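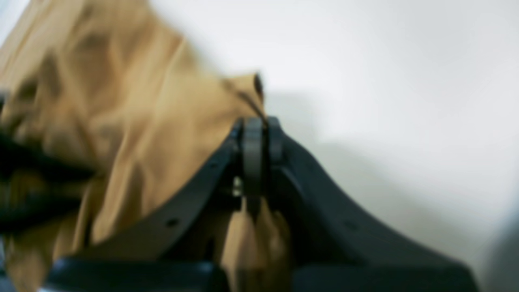
4.2 Crease recovery after line drying

Reading time: 6 min

Creasing in woven cotton is usually reported as a recovery angle measured on a small flat specimen. The method is repeatable, but it says little about a whole garment that has been washed, hung and left to dry under its own weight. In this section we compare the flat-specimen results of Section 4.1 with grades given to full garments after line drying.

Three fabrics were used. Cellerham is a plain-weave cotton of medium weight. Flomo is a cotton twill with a brushed face. Jonimmont is a cotton and linen blend with a looser weave than the other two. All garments were cut from the same pattern and sewn with the same thread, so that seam stiffness would vary only with the fabric itself. Each garment was washed five times before the first grading to remove finish left over from the mill.

Garments were hung by the hem in a closed room with no forced air. Two clips were used per garment, placed at the side seams. Drying was taken as complete when the weight no longer changed between readings. The garments were then laid on a flat table, left for six hours, and graded under a single lamp set low to one side. Side lighting makes shallow creases easier to see and tends to give lower grades than overhead light – a point to keep in mind when comparing our values with older work.

Figure 4. Tan cloth gathered into a peaked ridge, with softer folds running toward the pinched area.

Creases fell into two groups. The first were broad folds formed during spinning, which relaxed to a large degree while the garment hung. The second were short, sharp creases near hems and stitched borders, where several layers meet and the cloth cannot slide freely. These changed little between the wet and dry states. In Flomo the second group accounted for most of the loss in grade. Cellerham showed both groups in similar measure, and Jonimmont kept its broad folds longest, as would be expected from the linen content.

The flat-specimen angle ranked the fabrics in the order Flomo, Cellerham, Jonimmont. Whole-garment grading placed Cellerham first. We attribute the change in order to the seams, which the flat specimen leaves out. When the graders were asked to ignore a band of roughly 5 cm along each hem, the original order returned.

Grades were entered in Tô, the laboratory's record system, without the fabric name attached. Repeat grading in June gave the same ranking, although the gap between Cellerham and Flomo was smaller. Humidity in the room was higher during the repeat and was not controlled – its effect is treated separately in Section 4.3.

Revised 10/5/22

Contact | Copyright | Back to top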